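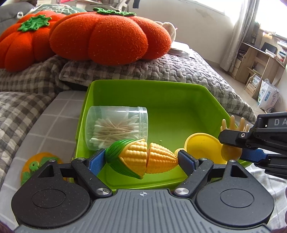
Corn in the near gripper, over the green tray. Second gripper is at the right.

Forum: Student Projects > Manipulation
Thread: Two-gripper sorting project, how many demos before we train?

plond_rob
Our club at Plondport is doing a two-handed sorting task for the spring showcase. You hold one gripper in each hand, pick things out of the green tray and put them down beside it. Toy corn, funnel, the tub of cotton swabs, the yellow hand. We record each run and train on the recordings afterward.

We have 1399 runs saved. After throwing out the bad ones the first person to check them got 63 rejects, mostly from the jaws closing before they were around the object. Showcase is in February. Do we train now or keep recording? Half the club wants to keep going.

gearbox_tuesday
Train now. You will find out what's wrong with your data faster from one bad model than from another month of recording. Our first set at Ivance was smaller than yours and it still showed us that we always approached from the left.

mkettle
Disagree, at least partly. What does the 1399 break down to per object? If most of it is corn, then you have a corn project.

plond_rob
Corn is the biggest share. People like it because it's easy to grab. The funnel is the least, and the tub is second least.

mkettle
Then record funnel and tub before you train anything. The funnel is the hard one. The mouth is wide and the stem is narrow, so where you grip it changes everything about how it hangs.

gearbox_tuesday
They can do that after. A first training run costs them one night on the lab computer. I don't see why it has to be one or the other.

mkettle
Because they will look at a good corn result and stop recording. We did exactly that two years ago.

sandhu_kit_user
We use the Sandhu lesson plan in our class and it says to pick the grip point before you start and have everybody use the same one. For the corn, is that the halves with the cut between them? In your picture it's gripped end to end, with the tip against the right pad. Our kids grip across the middle.

plond_rob
Yes, it's the two-halves kind. We never set a rule. I go end to end, other people go across. I figured variety was good.

sandhu_kit_user
Variety in where the object sits is good. Variety in how you grip it gave us a model that hovered over the corn and couldn't pick one.

gearbox_tuesday
Seconding that. It's the one part of this thread I'd call settled.

mkettle
I wouldn't call it settled. We mixed grips and it was fine, but we had 2357 runs and four people who all did both. If each person only does one grip you get a split. Write down who did which.

plond_rob
We have the operator initials in the file names, so I can sort that out. Do people change the background too? We've got the same blankets and pumpkin cushions behind the tray in a lot of these.

sandhu_kit_user
Move the tray to another room for one session and see. We did hallway, classroom and library.

gearbox_tuesday
What are you storing all this on? We ran out of space at 1519 runs and lost an afternoon.

plond_rob
Memport drive, one folder per session. Copied to the school server on Thursday nights.

mkettle
Keep the rejects in their own folder and don't delete them. We wanted ours back later.

plond_rob
OK. Plan for now is funnel and tub only for the next two sessions, end to end on the corn from here on, then one training run overnight. I'll post the results per object.

mkettle
Post the funnel number first.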